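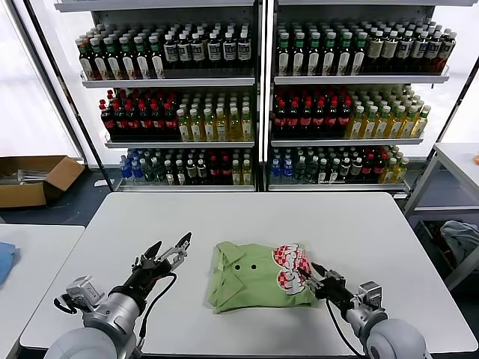 Fitting a light curve with half the nights missing

Filed under: Backyard Astronomy, Variable Stars

I started watching this star last December and I finally have enough points to say something about its period. It is an eclipsing binary, two stars going around each other closely enough that one regularly blocks part of the other's light. From my yard it is just a dot that gets fainter and then recovers.

The star is well placed from the Badine road site, where I go when the streetlights at home are too much. I set up at the turnout past the Kartha reservoir. The horizon to the south is poor, but the target stays high enough that it doesn't matter. I used the same refractor and the same mono camera all season, with a green filter, 60-second exposures, and the same comparison stars every time. I did swap the focuser motor in the spring, and I can't see any change in the data from that.

In total I kept 2920 frames. I threw out a lot more than I expected to, mostly for thin cloud. Thin cloud is hard to spot by eye, but if you plot the raw brightness of the comparison star it shows up right away as a ragged dip. My rule was to drop any frame where the comparison star fell more than 16 percent below its median for the night. I don't have a strong argument for that number. I tried a stricter one and lost most of an eclipse, so I went back.
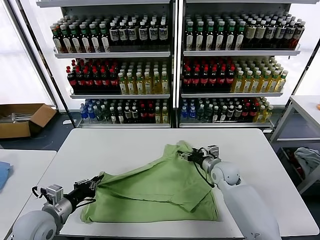

Both grippers on the green shirt.

The gaps were the real trouble. When you can only observe at night, and only on clear nights, a period-finding program will happily give you the wrong answer with a lot of confidence. My first run came back with a period close to half a day, and that should always make you suspicious. The second strongest peak was the right one. I checked it by folding the data both ways and looking at the eclipses. With the wrong period, the deep and shallow eclipses land on top of each other and the bottom of the curve looks thick. With the right one they separate cleanly.

I did the folding in Skendumik, which is free and a little clumsy. It wants times in Julian date and does not warn you if you feed it anything else. It also does not apply the correction for Earth's position in its orbit, so I did that in a spreadsheet first. Over eight months of data, that correction moves the eclipse times by several minutes in each direction. If you skip it you will see a slow drift that has nothing to do with the star.

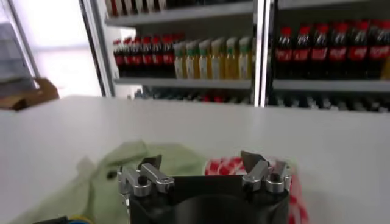
Coverage of the full cycle is now at 92 percent. The hole is just after the shallow eclipse, and the period is close enough to a whole number of days that the same part of the cycle keeps falling in daylight for weeks. It should come around again in the fall.

I have 3 good timings of the deep eclipse. They agree with each other to within a minute, but they are all late compared with the prediction I started from. That could mean the published period is slightly off, or that the period has changed, or that I made the same mistake three times. I checked the laptop clock against a time server before each session after the first, so the first one I trust less.

I sent the raw files to the Astevwood club archive so that someone else can measure them with different software. If their numbers come out late too, I will write up the timings properly. Until then I am leaving the mount alone, and next I need to redo the flats from June, where there is a dust ring close to one of the comparison stars.

7 comments | 12 shares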